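Print | E-mail

Part 2: Getting your show into the Vernudcombe listings

Hi, Amos Pruitt here. I look after the Pidow box office desk, and I wrote this part of the guide for companies bringing a play to the July festival. Have your show title, running time and a short blurb handy before you start.

1. Log in to Pidow with the e-mail address on your acceptance letter and open My Show.
2. Type your title exactly as you want it on the tickets. I can't change it after the first sale!
3. Enter the running time in minutes. If you have an intermission, add it in — a 55-minute play with a break is not a 55-minute evening, and the ushers need the real number.
4. Paste in your blurb. The limit is 90 words, and the form chops off anything past that without warning you.

Note: Shows at the Sethi share a dressing room, so pick your get-in slot on the same page while you're there.
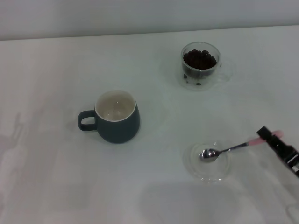

Mug, coffee beans in a clear glass cup, and a teaspoon on a saucer.

5. Choose your seating plan. The Cloltari studio has two (end-on and in the round), and I'd look at both before you decide, especially if your actors spend a lot of time on the floor.
6. Set your ticket prices, then hold back your company seats. You get 5 per performance.
7. Click Preview, read the whole thing out loud (really, I do this with every listing), and click Send.

Caution: Don't click Send twice. You'll end up with two listings, and people will buy from both of them.

Your page goes live once I've checked it. If you spot a typo after that, send me a message through the Help tab and put the show title in the subject line.

Print this page | E-mail this page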